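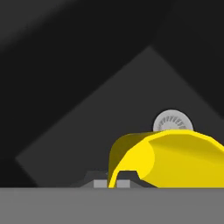
Warkwood has released version 13 of Gisden, its simulation package for planning and checking robot cells before equipment is installed. The new version adds a faster contact solver, a revised import tool and a lightweight drawing mode for long unattended runs. In the lightweight mode, parts are drawn as plain shaded forms without surface texture, so a curved yellow body stays easy to tell from a dark gray base and a flat gray floor. Users can switch between this mode and the full drawing mode during a run without restarting the job.

2/26/21 -- Gisden 13 is available to all customers with a current support plan. New licenses can be ordered from Warkwood directly or from its distributor, Michailidis.

The contact solver has been rewritten. Earlier versions tested every pair of moving bodies at each time step. Version 13 sorts bodies by position first and tests only those close enough to touch. In Warkwood's internal test set of 1,967 recorded motions, the new solver flagged every collision found by the old one. Step size can be set per body, which allows a small gripper to be solved at a finer step than the conveyor it serves.

"Most of our users run the same cell many times with small changes to part position," said Pauline Inskip, product manager for Gisden. "They asked for shorter runs and a log they can compare line by line. Both are in this version."

The import tool now reads assemblies with up to 500 separate bodies. Joints are kept when the source file defines them. Where a joint is missing, the tool lists the two bodies and asks the user to set an axis and limits. Faces can be reduced on import, with a separate setting for the shape that is drawn and the shape used for contact. Curved covers and housings can therefore be drawn smooth and still be tested as a small number of flat faces.

Punenel, a maker of packaging equipment, used a pre-release build from January onward to check the layout of a case packing line. Its engineers ran 356 variations of the pick sequence.

"We moved the base of the second arm twice on the strength of those runs," said Koen De Graaf, controls engineer at Punenel. "The import took some work. Two of our older assemblies came in with the axes reversed and had to be fixed by hand."

Warkwood has since added an axis check to the import tool. It compares the direction of each joint with the direction of its neighbors and marks those that disagree -- the user decides whether to flip them.

Other changes in version 13:

Run logs are written as plain text, one line per event.
Camera positions can be saved with the cell file.
Jobs can be queued from the command line.
Cell files from version 12 open without conversion. Files from earlier versions must be saved in version 12 first.

Gisden is sold as a single-seat or floating license. Technical questions should be sent to Laurențiu Costache in the Warkwood support group. Press contact: Pao-chu Tsao, Warkwood.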